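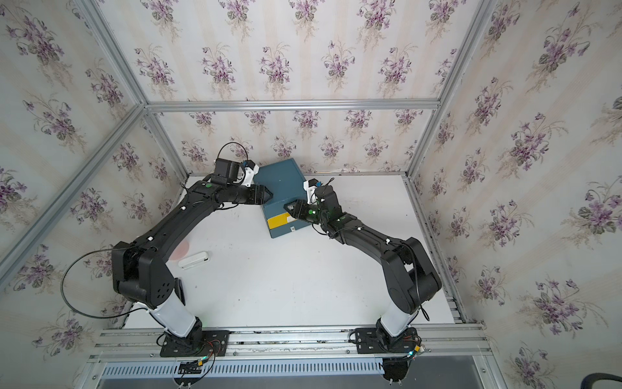

Kenza Abdelaziz wrote to ask whether paper with a repeat this small needs matching at all, or whether the eye lets it go.

It needs matching. Bouquets set in rows show a vertical error sooner than a loose trailing pattern does, and the faint stripes in the ground show any lean. I drop a plumb line before the first length on every wall and ignore the corner, which is seldom true.

Violets on cream, three walls, same paper throughout. Inside corners: cut the length so that 2 mm or so turns onto the next wall, then overlap with the offcut. The loss in the pattern is small. Do not try to wrap a full width.

Paste was Flolon, mixed thin. Soaking time on the packet is too short for this weight of paper – I gave it twice as long and had fewer bubbles. Trim with a new blade each length.

Kenza also asked about white for the table surface. I would keep it. A cream top next to a cream ground has to match exactly, and it never does.

Seam rollers in June, once I have tried the Hoarau one.

Posted March 2025 by Fabrice Cordier

Home Walls Paste and Tools Archive Contact

This site uses cookies. By continuing to browse you accept their use.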